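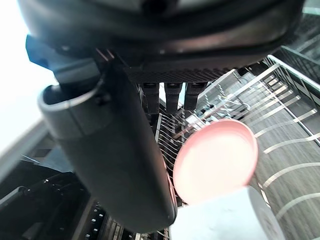
**Figure 3.** Wrist-camera view during a dishwasher task. A pink, round item sits close to the black finger, with the wire tines of the rack behind it.

### 4.2 Rules for working inside a rack

Dishwashers are a wonderful test of good practice, and we grew very fond of them over the course of this work. A rack is full of thin wire, narrow gaps and things that tip. Most of the written guidance we could find for home robots deals with people and doors and floors, and says very little about what a hand should do once it is in among the dishes. The Femcombe rules were our attempt to fill that gap, and we describe here the four that changed the most between the first draft and the version we tested.

**Clearance before grip.** The first draft asked for a gap of 10 mm between any hard part of the gripper and any tine before the fingers could close. Figure 3 shows why we care so much about this one: the finger, the prongs, the tines and the item all share a very small space. We kept the 10 mm value for straight approaches. For tilted items the rule now applies to the whole path of the hand, including the way out, and this small rewording did more good than any other edit we made!

**Look again at the rim.** Bowls and lids can be hard to tell apart from the wrist view, especially when they lean. Operators at Treveo used to pick a label and carry on. Under the revised rule the item is logged as "round, open or flat" until a second view settles it, and the grip must be one that suits either case. Igor Rusnák suggested this wording in August, and it has held up very well.

**Mind the neighbour.** Any item within a finger's width of the target is treated as part of the task. If it could be nudged, the operator has to plan for it - a cup standing under the target counts, even when the hand never goes near it on paper.

**Stop on glare.** Bright light at one side of the view can wash out the edge of the gripper itself. The rule calls for a pause whenever the operator can't trace the outline of the finger they are about to move. Early on we worried that this would slow everyone down, but the pauses were short and people came to like them.

We tried the full set on 400 unloading runs, split between the original draft (204 runs) and the revised rules (the rest). Two reviewers, Rusnák and Vendula Doležal, marked each run against the checklist without knowing which version the operator had used. They disagreed on 78 runs, nearly always over the neighbour rule, and settled those by watching the recordings together. Their notes led to the plain-language margin comments in Appendix B, which Skiltau has since taken up in its own operator training.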